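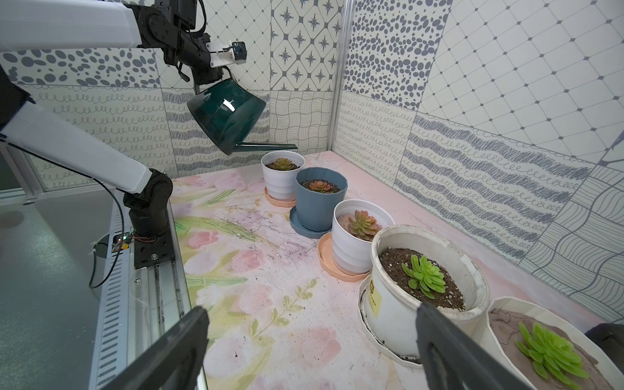
Prumura household tasks, progress to end of August

Plant watering replaced cup stacking as the main task this period. The arms log 71 attempts a week on succulents in mixed pots. Reaching the spout over a pot is now routine. Judging how much to pour is not, and the budget line for a load cell (424 euro) is still unspent.

Of the last 40 attempts, 3 needed a person to step in - all at the grasp.

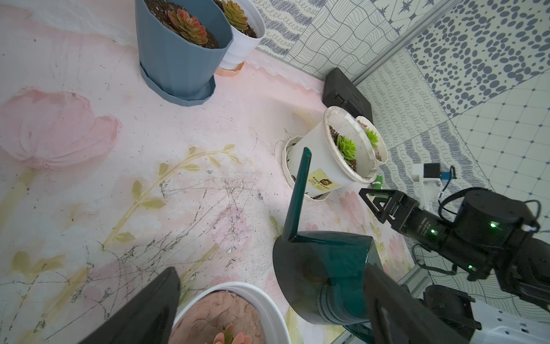
Report by Irina Rusu
Checked by Fiachra Hennessy

The watering can is harder to hold than the cups were. Its body is rounded and glossy, and a small error at the fingers becomes a large one at the spout. We do not consider the task ready for a home trial at Onedholm. Next period covers grip force and pour volume.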